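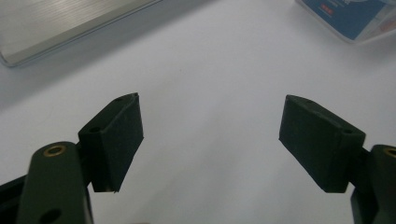
Rhun Owen
Anwendungsbetreuung, Spielbetrieb

Ticket 2.471: Raumgewinn nach Sack falsch verbucht
Status: in Beobachtung
Eröffnet: 27. August 2025
System: Nustimach, Modul Drive-Protokoll

Meldung
Verein Gusotton meldet abweichende Teamstatistik aus dem Heimspiel gegen Sonden. Im Spielbericht stehen für den Quarterback 20 Yards Laufverlust, auf dem Papierbogen der Statistikcrew keiner. Die Passyards netto sind um denselben Wert zu hoch. Endstand und Scoring-Liste stimmen.

Prüfung
Drive-Protokoll exportiert und mit dem Papierbogen verglichen. Betroffen sind 2 Spielzüge im dritten Viertel, beide Sacks mit anschließendem Fumble, vom eigenen Team gesichert. Ohne Fumble bucht das System richtig.
Neuberechnung über das Menü gestartet, Ergebnis unverändert.
Beide Spielzüge gelöscht und neu erfasst, zuerst Sack, dann Fumble. Werte korrekt.
Gegenprobe im Testspiel Tsuchiya: Wird der Fumble zuerst eingegeben, macht das System aus dem Sack einen Lauf. Fehler reproduzierbar.

Umgehung
Bis zur Korrektur immer den Sack zuerst speichern. Nach der Eingabe bis zu 90 Sekunden warten, erst dann die Teamstatistik neu laden. Gusotton hat den berichtigten Spielbericht erhalten und bestätigt.

Offen
Ältere Spielberichte aus dem August auf dieselbe Reihenfolge durchsehen. Korrektur der Eingabelogik an die Entwicklung übergeben, noch kein Termin.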